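Telling a grass snake from an adder

Work in daylight and stay two metres back. Most sightings in gardens are grass snakes, slow worms or, on heath and moor, adders. Check the points in order and write each one down before looking in a guide.
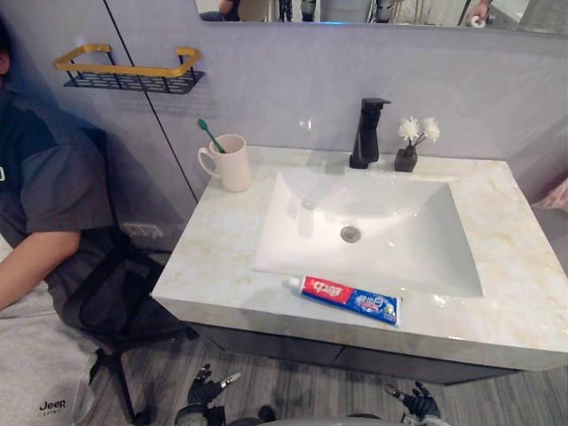

Step 1: Head and collar

A grass snake normally has a yellow or cream collar behind the head, edged with black. An adder has no collar and often shows a dark V or X on the crown.

Step 2: Back pattern

Look for a zigzag along the spine. Most adders have it, but all-black ones occur. Grass snakes are olive or grey with short dark bars on the flanks.
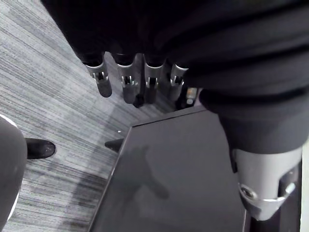 Four metallic fingers below dark fabric.

Step 3: Eye

Use binoculars or a zoom lens, never a closer approach. A round pupil means grass snake or smooth snake. A vertical slit means adder. If the animal blinks, it is a slow worm, a legless lizard.

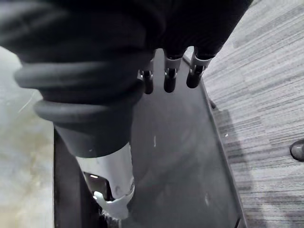
Record the length against a fixed object such as a fence board. Slow worms seldom pass 400 mm, and young snakes of either kind can be under 200 mm, so length alone settles nothing.

Step 4: Send the record

Give the grid reference, time, air temperature and ground cover. Do not lift or move the animal.
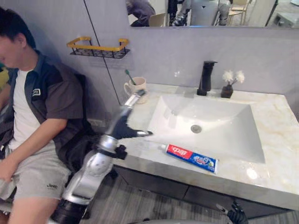 Records from March to October are the most useful. Leave the pattern field blank if you did not see the back clearly.

Page checked by Iman Bensaid, November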